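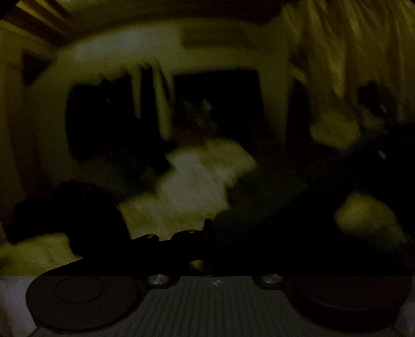

Murali Bangera wrote:
> Do you fold bedding before sorting the clothes, or after? I had 90 minutes and got nowhere.

Page last changed: March, 8.05 pm

Dear Murali, clothes first, always – I learnt that the slow way in our bedroom at Lindon.

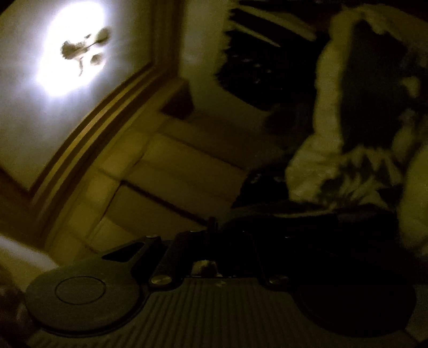 Last modified in March by list admin

Start with the dark things, as they hide in each other so well.

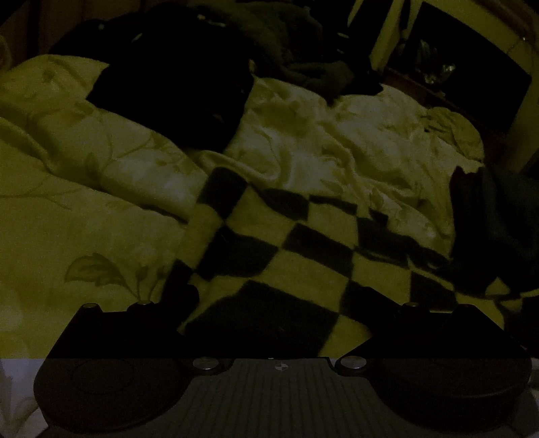 Then the bedding

Shake out the leafy comforter, then fold the checked blanket in half, and half again.
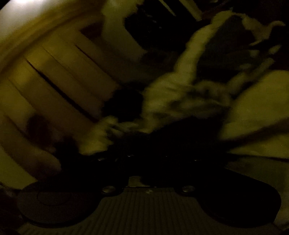
It goes so much quicker with 2 of you, and do stop for tea!

Love to all,
Antigoni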